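Home News Local Business Events Contact

Utolness Glass Works Packs Up for Move to Hervieu Street

14 shares | 3 comments

The Utolness bottle collection is being wrapped and boxed this month ahead of its move out of the old Clivetti building, where it has been on display for 71 years. Packing started in early June and is set to finish before the end of the month.

The collection holds 2886 bottles, jars and flasks, most of them from small bottling plants that once worked along the river. The oldest is a medicine bottle dug up when the Clivetti cellar was extended. The new rooms on Hervieu Street have shelf space for 3000 pieces, which leaves a little room for later gifts.

Each piece is dusted, checked for chips and given a paper number before it is wrapped. Tall bottles go in bubble wrap and travel on their sides. Flat flasks are wrapped in tissue and stood between sheets of cardboard. Stoppers and caps are kept apart from the glass and bagged under the same number — a lesson from the last move, when several stoppers ended up with the wrong bottles and had to be sorted out over a winter.

The moving firm, Andano, has delivered 125 crates. Heavy stoneware goes in the smaller ones so that they can still be lifted by two people. Crates are marked on the lid and on one short side with the shelf they came from.

Wrapping is done at wooden tables on the ground floor, where the light is best. Tape goes on the plastic only, never on the glass, and the old paper labels are covered with tissue first.

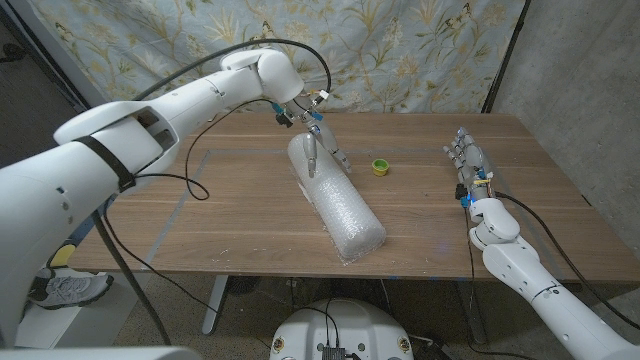 The display rooms are closed until the move is complete. The reading room upstairs stays open in the afternoons from 1 p.m. to 4 p.m., but the catalog drawers will be packed last and may not be available in the final week.

Anyone who has lent a bottle to the collection and wants it back before the move should bring the loan slip to the front desk. Loans not collected will go to Hervieu Street with the rest — the terms stay the same. An opening date for the new rooms has not been set.

Share Print Email 3 comments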